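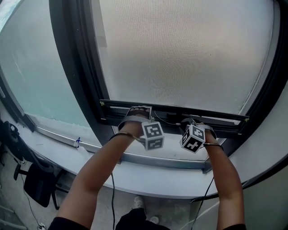
Tripathi asked at the morning handover whether the shade had to come down before the sash was adjusted, and would prefer that it stay in place until the new cord arrives from Flandetti. The request is noted and accepted.

October, Friday, 9:00 a.m. Masolora workshop, window maintenance.

The handle bar on the upper sash is to be used with both hands. Pulling from one end racks the sash in its track, as recorded on the Giton unit last spring. Screws at the bar ends were checked with a hand driver; the left one took a quarter turn. No thread compound was applied.

Track cleaned with a dry brush and wiped. Travel measured at 16 inches before the stop. Closing force not yet measured, as the spring scale is out on loan.

Outstanding: replacement cord, 6 feet; felt strip for the left side. Colleagues are asked to leave the shade lowered over the weekend.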